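Notes from our visit to the Pliltley lab

Intro to Robotics, Unit 4: Doors
Handout prepared by Leidy Escobar

For everyone who made the trip on Tuesday, and for the few who had a clash with the chemistry lab: these are my notes from the demonstration, tidied up a little. Please read them before section. I came home buzzing and wrote most of this on the train, so forgive the odd jump!

Why spend an afternoon on doors?

You have opened doors since you were a toddler and you don't think about it. A robot has to find the door, get its hand to the right spot, apply force in the right direction and then keep moving along an arc it didn't choose (the hinge chose it). If the base stays still, the arm can run out of reach. If the base moves, the arm has to make up for it the whole way. I love this problem.

Haris Chaudhry ran the first half of the demo in Lundness, the lab's house simulator. It has 21 apartment layouts, and each practice batch is 200 attempts. We watched through the robot's own cameras on the big screen, and the tilt takes some getting used to. Look for the torso at the bottom, with a gripper to each side, and the corridor floor between the door and the black panel. Once you have those, the rest falls into place.
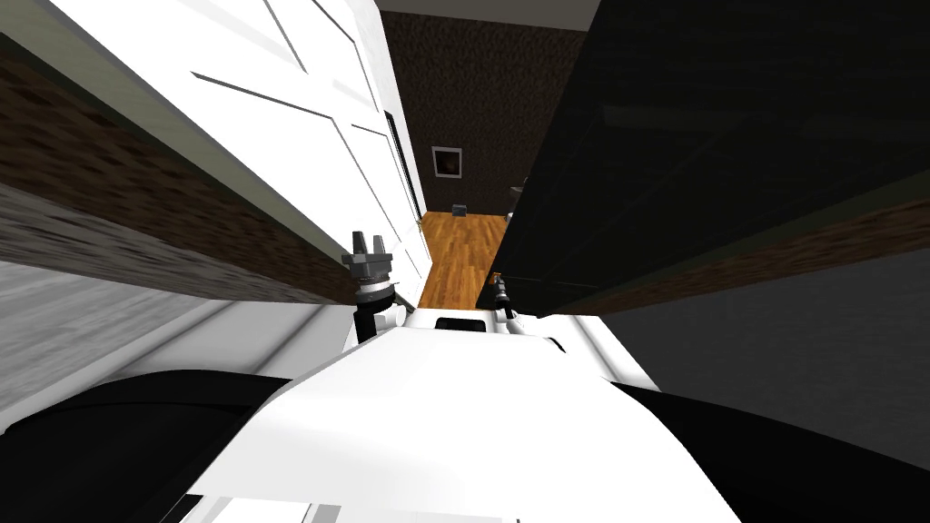 What the wrist view adds

Yaneth Nina took over after the break and switched us to a view close behind one gripper. I wish I could have bottled the noise the room made. From the body you get the layout: corridor, walls, which way is out. From the wrist you get the door itself, very large, and the two fingers against it. You lose nearly everything else.

Yaneth asked us to think about what a program could hold on to in a view like this one. Some of your answers were excellent. The panel grooves give you lines, and lines give you a guess at the angle of the door. The thick edge of the slab is even better, as it tells you which side you are on. 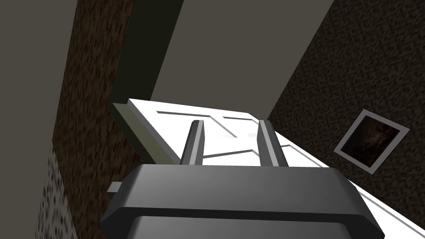
Figure 2. Wrist view in Lundness: open fingers in front of the paneled door.

Adel Ait Brahim asked whether the wall texture matters. Yes, very much! A program that trains on one speckled brown wall may come to lean on it, so the lab swaps textures between batches. Benedikt Reinholz then told us about Bozsik, their scoring tool, which marks an attempt as passed only if the door ends up far enough open for the base to get through. Touching the door earns no credit.

Terms to know
Parallel-jaw gripper: two fingers that open and close in a straight line.
Degrees of freedom: the separate ways a thing can move. A hinged door has one.
Occlusion: when one thing hides another from the camera. The gripper does this to its own view all the time.

For section
Sketch the path of a gripper that pushes a hinged door through a quarter turn, first with the base fixed and then with the base rolling forward. Mark where you think the arm would be most stretched. One page is plenty. Bring it on paper, and bring any leftover questions for Haris, who will join us for the last 10 minutes.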